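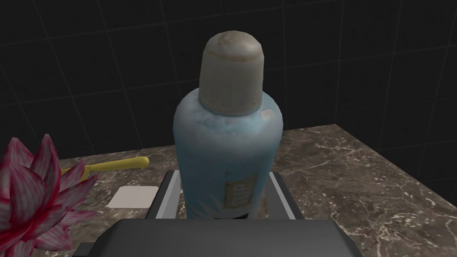 Light blue bottle with gray cap

Ticket: compression garment, zipper side rubbing
Opened 17 January 2024 by Rania Chamoun
Clinic: Nallton Body Contouring, aftercare desk

Patient is on day 8 after a tummy tuck and reports a sore red line under the left zipper of the Revbridge garment. No fever, no drainage. Pain is worse when sitting. She has been wearing it 17 hours a day and taking it off at night, although her sheet says day and night for 6 weeks.

Asked her to check the size tag. It reads medium. Her chart says large – the Traltmont supply order was filled wrong.
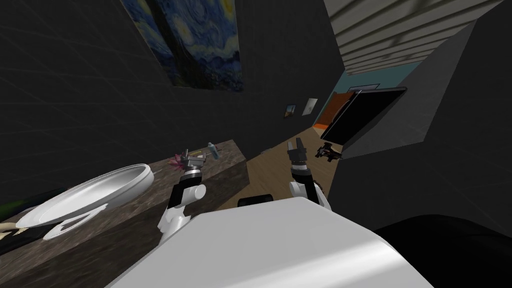

Told her to keep the medium on for now with a thin cotton tank underneath and the top two hooks open. No lotion on the red area. Large sent by courier, no charge.

Update: large arrived, patient says it closes without pulling. Line still pink, skin not broken. Dr. Bartoš looked at her photos and wants her seen if it blisters.

Status: open until her next visit. Supply order corrected in chart.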